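Cusar were loading out of the Umdale Social when I got there, half an hour late, no pen. Renata Urrutia lent me hers. Four people, one van, a second record due in September and a drummer asleep on the merch boxes.

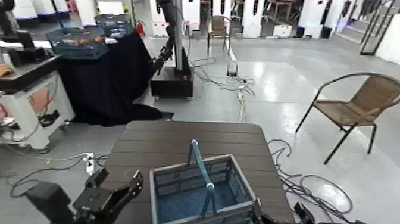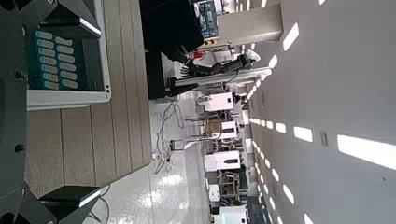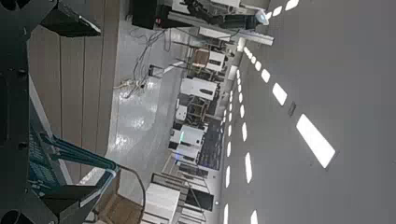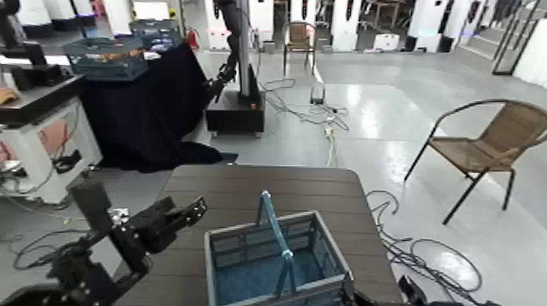 The new one's called Greco. Recorded in Etatcombe in 9 days, mostly at night. "Louder than the first," says Urrutia, who sings and plays bass. "Also sadder. Sorry." She isn't sorry.

Guitarist Vicente Vergara wanted strings. Got a borrowed organ instead, and it's all over side two. Best thing on there, for my money. The title track runs past seven minutes and never realy settles, just keeps leaning on one chord untill the drums give up.

First pressing is 1,000 copies. The debut sold 1,957, mostly by hand, at shows, out of a suitcase. Tonight there were 140 people in and I'd guess half knew the words.

Next up, a support run, then home, then jobs. Vergara teaches guitar to kids. Urrutia bakes, starts at 4 a.m.

She wants her pen back.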